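Datasets > Household > Jedville Tidy-Up

Tags: rubbish, recycling, living room

# Jedville Tidy-Up

Hi! This is my little collection of pictures and notes on clearing up after people have been round. There are 622 pictures so far, sorted into 3 folders (floor, table, sofa).

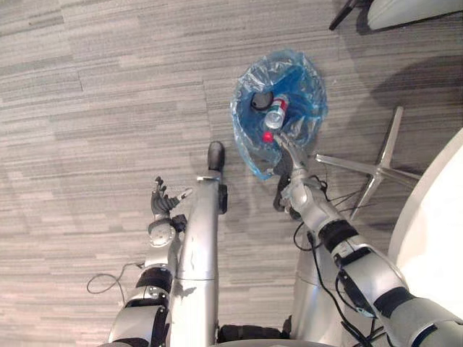

Bags are what I get asked about most - which label, and when. My rule is that anything already inside an open bag counts as "binned", even if you can still see it perfectly well, like the clear bottle with the red and white label in the blue bag on the stripy carpet. Loose bits get "floor".

Spotted a wrong label? Add it to fixes.txt and I'll sort it in June!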